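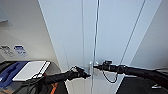
Coarse and Stillwater > Tench > Floats or feeder at first light?

millpond_mags
Right, settle something for me. I have fished the same estate lake for tench every May since I was tall enough to see over the nettles, always with a float, always in the margins, always at a daft hour. My brother-in-law has taken up the method feeder and now talks to me as though I'd turned up with a bent pin and a jam jar. He had five last week to my one. Do I change, or do I go on being right and catching less?

Hosoda
Go on being right. A lift bite at 5am is the best thing in fishing and I won't be argued with.

GrumpyRudd
I'll argue with it. Five fish to one is a fair hint. What are you feeding, and how far out is he?

millpond_mags
He's out by the island, maybe halfway across. I'm two rod lengths out, just past the lilies, on hemp and a bit of chopped worm, with corn on the hook. I put a few balls of groundbait in when I arrive and then leave it alone.

GrumpyRudd
Well there you are. He's recasting every quarter of an hour and putting a little fresh food down each time. You've laid out a buffet and gone off for a sit down. The small roach will have had the lot before your kettle's boiled.

Zixuan Ding
I don't agree with that at all. On clear, shallow lakes a feeder going in every fifteen minutes can push them right out, and the bigger ones especially. I'd bait the margin the evening before if the club allows it, then top up with one small handful after each fish. If there are no bubbles by six, move swims. Most people on floats sit too long in the wrong place because they like the view.

millpond_mags
I do like the view.

Hosoda
The view is half the ticket price.

tincan_terry
Can I ask about line? I lost two at the net on 4lb last year and the bloke in the shop looked at me as if I'd confessed to something.

GrumpyRudd
4lb near lilies, Terry. The bloke in the shop was right. Six at the very least, and a rod with some backbone to it.

Zixuan Ding
Six straight through, agreed. Mark the occasion.

tincan_terry
Noted. I've also been told to use a size 16 hook, is that wrong as well?

Zixuan Ding
Not wrong for maggot. For two grains of corn I'd go up to a 12. Check the point after every fish.

Alik
Going back to the first post. I kept a notebook for a few seasons on a lake much like yours, same sort of depth, same sort of weed. 186 tench all told. The float was well ahead until the sun got on the water, and after that the feeder beat it easily. So you may both be right, depending what time he gets out of bed.

millpond_mags
He gets there at eight. With a bacon roll.

Alik
Then he's fishing the feeder hours and you're packing up.

GrumpyRudd
One notebook from one lake. I could show you a diary that says the opposite.

Alik
Please do.

GrumpyRudd
It's in the loft.

Hosoda
Course it is.

millpond_mags
Plan for next time: float until seven, move if there's no fizz, and then a feeder rod goes out, small, on the far side of the island where he can't see it. If I catch on it I shall say it was the float.

tincan_terry
Report back please. I've bought the 6lb.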